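Flesura Adds Hand-Held Grippers at Kullen Workshop
Posted in: Workplace & Automation
December | By Mingxuan Bai

Flesura has introduced hand-held grippers at its Kullen workshop, where employees now record assembly tasks for later use in automated cells. 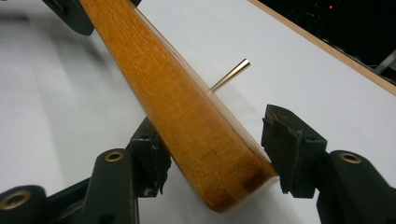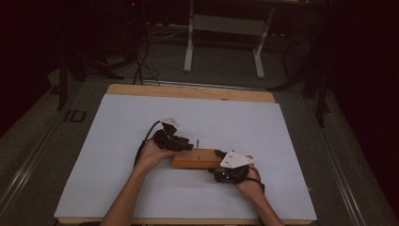
A wooden part with a metal pin, held between grippers at a Kullen work table.

The company said 40 employees will be trained, eight of them as full-time task instructors. Pay grades are unchanged, and recording shifts will include a 30-minute break.

Related items
Claritz Updates Shift Rules
Acuña Plant Retrains 191 Workers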